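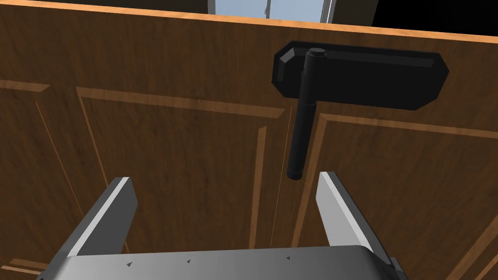 Door practice pays off for simulated robot

I've had a soft spot for door-opening research ever since a lab demo in March, so the new write-up from the Prollow group made my Tuesday. It went online 23rd July and it's all about handles – how a two-armed robot learns to find one, get its fingers in place and pull, entirely in simulation.

The method is called Andulard, and I like how simple it is. The policy first trains on the wrist view alone, with just a handle and the fingers to look at. Only then does it get the view from the body, arms and all. The group ran it through 237 door layouts, 30 of them held back for testing, and it needed 200 practice demos where their older setup, Sirkon, needed a lot more (they don't give the exact number, which bugs me a little). Double doors with lever handles are the fun part! Each arm gets its own handle, and the 2 arms have to share the space. 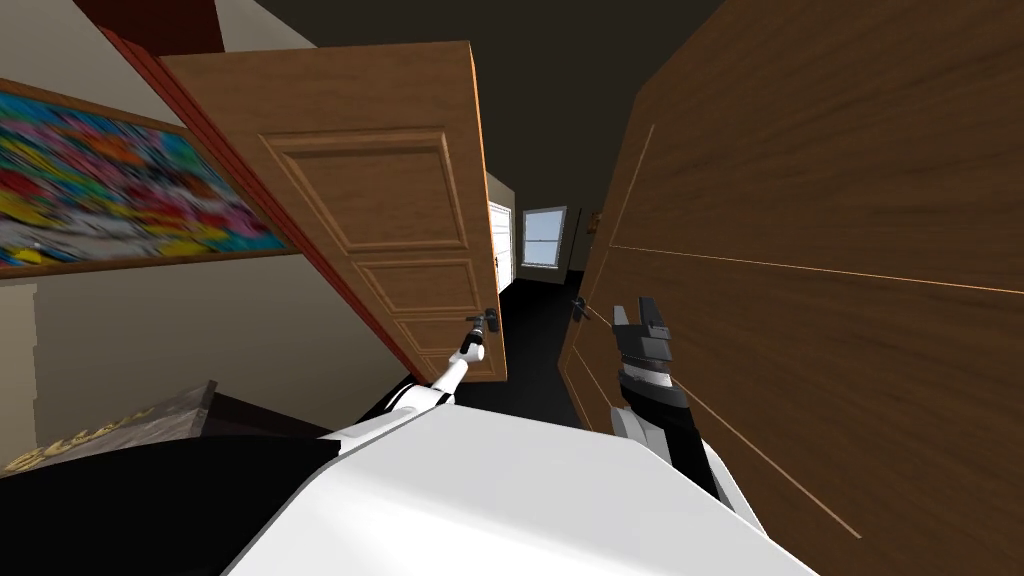
Wijesinghe, replying on the project page, wasn't ready to celebrate and wanted to see the same policy on a real lever with a stiff spring, saying that simulated hinges tend to be far too forgiving. The group answered that hardware tests come next.

Fair enough, I say. I'd also love to know how it copes when the body leans, as the view tips over quite a bit between runs and the policy has to work with that.
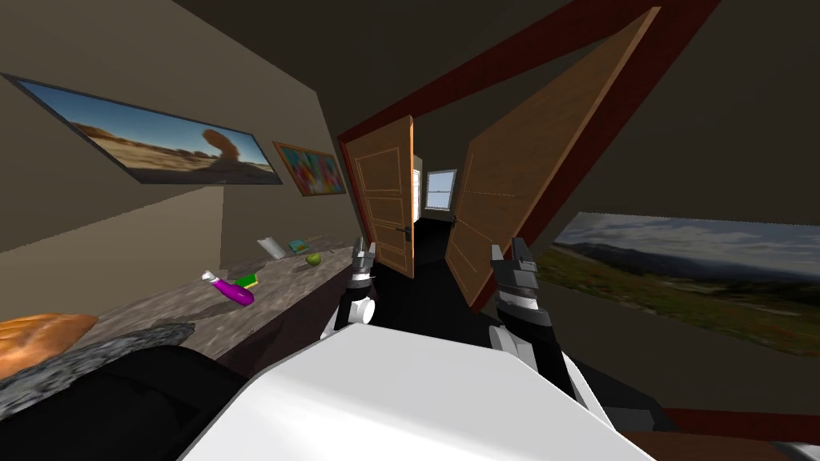
Both grippers free, with the double doors open to the hallway. Simulation render: Prollow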